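회사 소개

엘람사이드(Ellamside)는 주택과 소규모 시설의 배수 및 토양 침투 설비를 설계하고 시공하는 회사입니다. 지붕과 마당, 진입로에 떨어진 비를 관로로 한꺼번에 내보내지 않고 부지 안에서 천천히 땅으로 돌려보내는 일을 합니다. 침투 트렌치, 자갈 배수층, 레인가든, 투수 포장, 유공관 배수가 주된 공종이며, 정원과 텃밭의 물 빠짐 개선 공사도 맡고 있습니다.

직원은 모두 18명입니다. 설계와 현장 조사 인력, 시공 인력, 유지관리와 사무를 보는 인력으로 나뉘어 있습니다. 시공은 자체 인력으로 진행하며, 전기 공사와 대형 구조물 철거처럼 별도 면허가 필요한 작업만 협력업체에 맡깁니다.

시작

처음에는 조경 공사의 하도급으로 출발했습니다. 잔디를 새로 깔아도 한 해가 지나면 같은 자리에 물이 고이고, 나무를 바꿔 심어도 뿌리가 썩는 마당을 여러 번 다시 손보게 되면서 배수 쪽 일이 점점 많아졌습니다. 식재 공사를 하러 갔다가 땅을 파 보고 배수 공사를 먼저 권하는 경우가 잦아졌고, 그 뒤로는 조경 도급을 줄이고 배수와 침투를 전문으로 하게 되었습니다.

첫 사무실은 그렐게이트(Grelgate)의 창고 한쪽이었습니다. 지금도 같은 건물을 쓰고 있으며, 창고는 자재 야적과 장비 정비에, 옆 동은 사무실과 토양 시험실로 사용합니다. 지금까지 완료한 현장은 771곳입니다. 단독주택이 가장 많고 어린이집, 마을회관, 소형 점포, 농가 창고가 그다음입니다.

하는 일

현장 조사. 부지의 경사, 기존 관로의 위치, 지하수위, 흙의 종류를 확인합니다. 침투 시험은 설비를 놓을 자리에 직접 구멍을 파고 물을 채운 뒤 수위가 내려가는 속도를 재는 방식으로 합니다. 마당이 넓거나 성토한 땅이 섞여 있으면 시험 지점을 늘립니다.

침투 트렌치와 침투조. 지붕에서 내려온 물을 모아 쇄석층이나 조립식 저류 블록으로 보냅니다. 유입부에는 낙엽과 모래를 거르는 집수정을 반드시 둡니다. 집수정 없이 바로 연결한 설비는 몇 해 지나지 않아 막히는 일이 많았고, 다른 업체가 시공한 설비를 보수할 때도 이 부분을 먼저 봅니다.

레인가든. 주변보다 낮게 파고 흙을 바꿔 넣은 뒤 습기와 건조를 모두 견디는 식물을 심습니다. 깊이와 면적은 연결되는 지붕이나 포장 면적에 맞춰 계산합니다. 식재 목록은 현장별로 작성해 드리며, 고객이 직접 심기를 원하시면 토공과 배수층까지만 시공합니다.

투수 포장. 주차면과 진입로에 투수 블록이나 자갈 격자를 시공합니다. 표면 자재보다 아래 기층의 두께와 입도가 성능을 좌우하므로 견적서에는 단면도를 함께 넣습니다. 차량 하중이 걸리는 곳과 사람만 다니는 곳은 단면이 다릅니다.

유공관 배수. 점토질 땅처럼 침투가 어려운 부지에서는 관을 묻어 물을 모은 다음 허용된 방류 지점으로 내보냅니다. 경사를 확보할 수 없는 부지에는 펌프를 쓰기도 하지만, 정전과 고장에 대비한 관리가 필요해 다른 방법이 있는지 먼저 검토합니다.
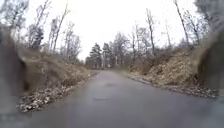 보수와 점검. 다른 곳에서 시공한 설비도 점검합니다. 도면이 없어도 괜찮습니다. 관로 내부를 촬영하고 집수정을 열어 본 뒤 현재 상태를 간단한 평면도로 정리해 드립니다. 보수가 필요 없다고 판단되면 그렇게 적어서 보고서를 드리고 점검비만 받습니다.

시공하지 않는 경우

모든 땅에 침투 설비를 둘 수 있는 것은 아닙니다. 다음과 같은 부지에서는 침투 방식을 권하지 않습니다.

지하수위가 높아 설비 바닥이 물에 잠기는 곳
건물 기초나 옹벽에 너무 가까운 곳
오염 이력이 있는 토지
급경사지의 상단
정화조나 우물과 충분한 거리를 둘 수 없는 곳

이런 부지는 저류 후 방류하는 방식으로 바꾸거나 유입되는 물의 양을 줄이는 쪽으로 설계합니다. 조사 결과 우리가 맡을 수 없는 현장이라고 판단되면 조사 보고서를 드리고 계약은 진행하지 않습니다.

진행 절차

문의를 주시면 먼저 주소와 마당 면적, 물이 고이는 위치를 여쭙습니다. 비가 온 직후의 사진이 있으면 도움이 됩니다. 전화로 해결되는 문제도 있습니다. 홈통이 막혔거나 낙수 위치가 잘못된 정도라면 방문 없이 조치 방법을 알려 드립니다.

방문 조사는 보통 반나절이 걸립니다. 침투 시험을 하려면 물을 쓸 수 있어야 하고, 수도가 없는 부지에는 물탱크를 싣고 갑니다. 시험용으로 판 구멍은 당일 되메웁니다. 조사 후 7일 안에 결과와 견적을 보내 드립니다. 견적서에는 굴착량, 자재 수량, 반출 토사 처리비가 항목별로 적혀 있습니다.

착공 전에는 매설물을 확인합니다. 가스, 통신, 상수도 관로의 위치를 받아 두고, 불확실한 구간은 손으로 팝니다. 공사 중에 도면에 없는 관이나 구조물이 나오면 작업을 멈추고 고객과 상의한 뒤에 진행합니다. 추가 비용이 생기는 변경은 서면으로 동의를 받습니다.

준공 때는 실제로 물을 흘려보내는 통수 시험을 합니다. 고객이 입회하실 수 있고, 입회가 어려우면 시험 기록을 보내 드립니다. 매설 깊이와 위치를 표시한 준공 도면도 함께 드립니다. 나중에 울타리를 세우거나 나무를 심을 때 필요하므로 보관해 주시기 바랍니다.

자재

쇄석은 세척된 것만 씁니다. 미세한 흙이 섞인 골재는 값이 싸지만 부직포와 침투면을 막습니다. 입고할 때마다 시료를 떠서 씻어 보고 기준에 맞지 않으면 돌려보냅니다.

저류 블록과 집수정은 더브라윈(De Bruijn) 제품을 주로 사용합니다. 부품 규격이 오랫동안 바뀌지 않아 예전에 시공한 현장도 뚜껑이나 거름망만 따로 교체할 수 있습니다. 부직포와 유공관은 현장 조건에 따라 여러 제조사의 것을 씁니다. 특정 제품을 원하시면 설계 단계에서 말씀해 주십시오.

굴착한 흙은 가능하면 부지 안에서 다시 씁니다. 화단을 돋우거나 마당의 경사를 바로잡는 데 쓰고, 남는 양만 반출합니다.

토양 시험실

사무동 1층에 작은 시험실이 있습니다. 입도 분석과 함수비 측정, 투수 시험을 할 수 있습니다. 대부분 우리 현장의 시료를 다루지만 조경 업체와 개인의 의뢰도 받습니다. 시료는 300그램 이상을 밀폐 용기에 담아 보내 주시면 됩니다. 채취한 깊이와 위치를 꼭 적어 주십시오. 화학 분석과 오염도 검사는 하지 않습니다.

로스트스카 시험 부지

로스트스카(Rostska)에는 장기 관찰용 시험 부지를 두고 있습니다. 같은 크기의 침투 구획을 나란히 만들고 골재와 부직포, 식재를 달리해 침투 속도가 어떻게 변하는지 기록합니다. 측정은 계절마다 같은 방법으로 하고, 비가 많은 달에는 횟수를 늘립니다.

시험 부지에서 얻은 결과는 설계 기준에 반영합니다. 집수정의 모래받이 깊이를 늘린 것과 레인가든 표층에 나무껍질 대신 잔자갈을 쓰게 된 것이 그런 경우입니다. 나무껍질은 큰비에 떠올라 월류구를 막았습니다. 부지는 평소 개방하지 않지만 9월에 한 차례 견학을 받습니다. 신청은 사무실로 하시면 되고, 장화를 가져오셔야 합니다.

유지관리와 보증

침투 설비는 묻어 두면 끝나는 설비가 아닙니다. 집수정의 모래와 낙엽을 걷어 내야 하고, 투수 포장은 틈새에 쌓인 먼지를 빼 주어야 합니다. 대부분 고객이 직접 하실 수 있는 작업이며, 준공할 때 순서와 시기를 적은 안내서를 드립니다. 직접 하기 어려우시면 연간 점검 계약을 이용하실 수 있습니다. 점검은 낙엽이 진 뒤와 장마 전에 나갑니다.

시공 하자는 준공일부터 7년간 보증합니다. 관로의 침하, 이음부 누수, 포장면의 처짐이 포함됩니다. 청소를 하지 않아 생긴 막힘과 준공 뒤 다른 공사로 인한 파손은 보증에서 제외되지만, 보수는 해 드립니다. 집을 파셨을 때는 새 소유자에게 보증이 그대로 넘어가며 명의 변경만 알려 주시면 됩니다.

채용

시공 인력과 현장 조사 인력을 수시로 모집합니다. 굴착기 운전 자격이 있으면 우대하지만 필수는 아닙니다. 신입은 시공반에서 먼저 일을 배우고, 이후 조사나 설계 쪽으로 옮길 수 있습니다. 겨울에 땅이 얼면 굴착 작업이 줄어드는 대신 장비 정비와 교육을 합니다. 급여는 이 기간에도 동일하게 지급합니다.

문의 및 방문

사무실은 그렐게이트에 있습니다. 전화 상담은 오전 8시부터 오후 5시까지 받습니다. 현장에 나가 있는 시간이 많으니 시험실이나 자재를 보러 오실 때는 미리 연락해 주십시오. 화물차는 창고 쪽 출입구를, 승용차는 사무동 앞 주차면을 이용하시면 됩니다. 주차면은 투수 블록과 자갈 격자로 나누어 시공해 두었으므로 두 포장을 비교해 보실 수 있습니다.

폭우 뒤에는 문의가 몰려 방문 조사가 늦어질 수 있습니다. 건물 안으로 물이 들어오는 경우에는 접수할 때 말씀해 주시면 순서를 앞당겨 드립니다.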